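Bon, je m'y mets. Depuis deux semaines on me demande mon avis sur le sérum de nuit Haltard, donc fil. Je préviens, je ne suis pas convaincue.

Je l'ai payé 275 couronnes la première fois, en promo, et 400 au prix normal quand j'ai voulu vérifier que je n'étais pas tombée sur un mauvais flacon. Personne ne m'a rien envoyé.

La promesse sur la boîte : « grain de peau visiblement affiné dès la première nuit ». Dès la première nuit ! Le matin, j'avais la peau de quelqu'un qui a dormi avec de la glycérine sur la figure.
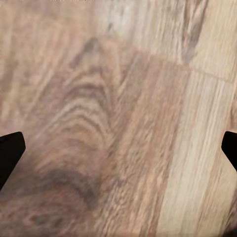 La liste INCI, maintenant. Eau, glycérine, un silicone, puis l'extrait de lichen dont parle toute la pub… après le parfum. Je vous laisse deviner la dose.

Je n'ai rien contre la glycérine, j'en mets partout en hiver. Mais j'en trouve en pharmacie pour le prix du bouchon.

On va me répondre « et l'étude clinique ? ». Je l'ai lue. 11 participantes, auto-évaluation, pas de groupe témoin. « 9 sur 11 se sentent plus lumineuses. » Moi aussi je me sens plus lumineuse quand on m'offre une crème.

@Ilham Chong me dit que chez elle ça a calmé les rougeurs du menton. Je la crois, elle a la peau très sèche et elle n'utilisait rien avant. N'importe quelle crème un peu grasse aurait peut-être fait pareil, on ne saura pas.

Côté texture, rien à redire, ça pénètre vite et ça ne colle pas à l'oreiller. L'odeur par contre, entre la lessive et le concombre, je l'ai encore dans le nez au petit-déj.

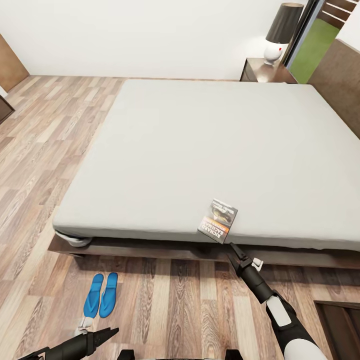
J'ai fait une moitié de visage avec Haltard, l'autre avec ma vieille crème Blöndal, tous les soirs jusqu'en février. J'ai demandé à Eyvindur Þórarinsdóttir de dire quel côté était lequel. Mauvaise réponse, et avec beaucoup d'assurance.

Oui, je sais, un seul visage, ça ne prouve rien non plus. Mais je ne vends pas de flacon, moi.

Pour celles qui demandent l'équivalent chez Brarketti : 279 couronnes, formule très proche, sans parfum, pompe pénible qui crache à côté. Si vous tenez absolument au lichen, prenez plutôt celui-là.

Et non, je ne testerai pas la version « or » à appliquer au rouleau. J'ai lu la composition, c'est du mica.

Le deuxième flacon est à moitié plein. Il finira sur mes coudes.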